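Getting the arm's base in the right place (again)

7 August 2021

I lost most of July to an offset. I am writing it down so I can find it next time, and in case someone else has a simulated arm that reaches for things a little to one side of where they are.

The set-up, for anyone new to this blog: I have one arm in a rendered kitchen. The physics runs in Woser, the pictures come out of Eleck, and the kitchen itself is a layout from a set called Vummont. I run it all on a desktop under the stairs. The cell is the arm, its gripper, a stretch of counter and whatever happens to be standing on it. Looking after it is mostly housekeeping, a lot like looking after a real one, except that the tools are text files.

What was wrong

The arm would go to a point above the counter and stop short, always towards the same side. I blamed the joint gains first and spent two evenings turning them up and down. All I got was an arm that arrived at the wrong place more briskly.

Then I printed the base position as each program saw it. Woser had the arm where I had put it. Eleck had it 11 mm further along the counter. The two should never differ, and they had differed ever since I swapped the kitchen layout, which had its own idea of where the floor started.

So every picture I had been checking against was drawn with the arm in one place while the contacts were worked out with it in another. That explained the gripper sinking into a cupboard door back in the spring, which I had put down to thin collision shapes.

Moving the base

I keep the base position in one file now, and both programs read it at the start. It used to be typed in twice. After moving it I did the following, in this order:

Cleared the cached scene. Eleck keeps a copy, and it will happily go on using the old one.

Set the arm to its parked pose and checked the numbers from both sides again.

Drove each joint to its limits, one at a time, with the gripper shut.

Ran the arm slowly along the counter with collisions reported but not acted on.

The last of these is the dull one. It gave me a log of 3532 lines, and nearly all of them were the same complaint about the gripper's outer shell and the edge of the cooktop. The shell is long and curved, and I had wrapped it in a plain box to save time. The box stuck out a good way past the part itself. I replaced it with a handful of smaller shapes that follow the curve, and the log came down to 188 lines, which I could sit and read.

What was left was fair comment. Some of it was the wrist passing too close to the wall cupboards, so I lowered the limit on that joint. The rest was the blender. Its jar is wider at the top than at the bottom, and I had given it a straight-sided shape, so the fingers were closing on the real jar sooner or later than the physics thought, depending on the height.

I fixed the jar and left its loop handle alone for now. The knife block got a simple box at the matching angle, and the bundles of handles on top got a box each. I don't plan to pick up knives, I only want the arm to keep off them.
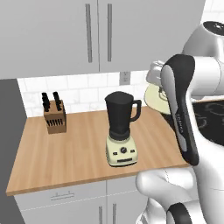
Things I check now

I have a short list taped to the side of the monitor. It has grown a bit since July.

Base position read back from both programs, compared to the last digit.

Gripper shapes drawn over the gripper itself, looked at from more than one side.

Parked pose clear of the cooktop.

Cache cleared after any change to the layout, even a small one – I have skipped this twice and been sorry both times.

Still to do

The drawer under the counter doesn't have a working slide yet, so its handle is only decoration. I would like the arm to be able to open it. I started on this with Akl, a small add-on for hinges and runners, but it wants the units in centimetres and everything else I have is in metres. I will either convert the lot or write a small wrapper.

The fingertips also need softer contact settings. At the moment they grip like two bricks, and light things shoot out sideways if they are held off-centre. I have a set of values I want to try, and I'll post them once they have run overnight without anything ending up on the floor.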